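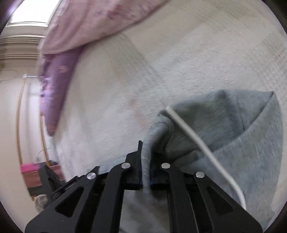 Chapitre 5
Le linge de tous les jours : trier, plier, ranger

Il y a, dans presque toutes les maisons, un vêtement gris à capuche qui attend, en tas, sur un lit ou sur une couverture moelleuse, que quelqu'un veuille bien s'en occuper. Nous commencerons par lui, et vous me pardonnerez de m'y attarder un peu, parce que le sweat à capuche est sans doute le vêtement le plus mal plié de nos armoires et qu'il a beaucoup à nous apprendre !

Au chapitre précédent, nous avons parlé du lavage et du séchage, et vous avez rencontré la famille Ghumman, dont la buanderie nous servira encore de fil conducteur. Nous quittons maintenant l'eau et la lessive pour une étape plus calme, souvent bâclée, où l'on travaille surtout avec les mains et avec les yeux. Un sweat en boule cache tout : les manches sont prises sous le dos, la capuche fait une bosse, et le cordon - ce fameux cordon plat, blanc bien souvent - traîne en travers du tissu et se glisse volontiers dans les plis. Avant de plier quoi que ce soit, il faut donc retrouver la forme du vêtement.

Prenez le tissu par un seul pli, du bout des doigts, et soulevez-le doucement. Le poids de l'étoffe fait une bonne partie du travail, les manches retombent, on reconnaît une couture d'épaule, puis l'autre. Reposez ensuite le sweat à plat, devant contre la surface, et lissez-le du centre vers les bords. La capuche se rabat en dernier, sur le dos, avec le cordon rentré à l'intérieur (vos apprentis oublieront cette étape au moins une fois, comme nous tous).

Un mot sur la surface de travail. Une table reste ce qu'il y a de plus commode, mais beaucoup de gens plient sur leur lit, et je serais bien en peine de le leur reprocher. Sachez seulement qu'une couverture à poil long retient le tissu et gêne le lissage ; tirez-la bien, ou repoussez-la vers le pied du lit avec les couettes et les édredons.

Dans ce chapitre, vous apprendrez :
- à démêler et à remettre en forme un vêtement épais ;
- à choisir un pliage selon la profondeur de l'étagère ;
- à traiter capuches, cordons et poches sans les déformer ;
- à organiser le rangement d'une chambre partagée.

Les 6 exercices de la fin du chapitre se font avec votre propre linge. Le plan de l'armoire Movska, à la page 118, vous sera utile dès le deuxième ; gardez-le ouvert à côté de vous.

5.1 Reconnaître les matières au toucher

Fermez les yeux et passez la main sur l'intérieur d'un sweat, puis sur l'extérieur. La différence est parfois très nette, et elle compte beaucoup pour la suite : un molleton gratté prend du volume et supporte mal les plis serrés, tandis qu'un jersey fin se roule presque tout seul.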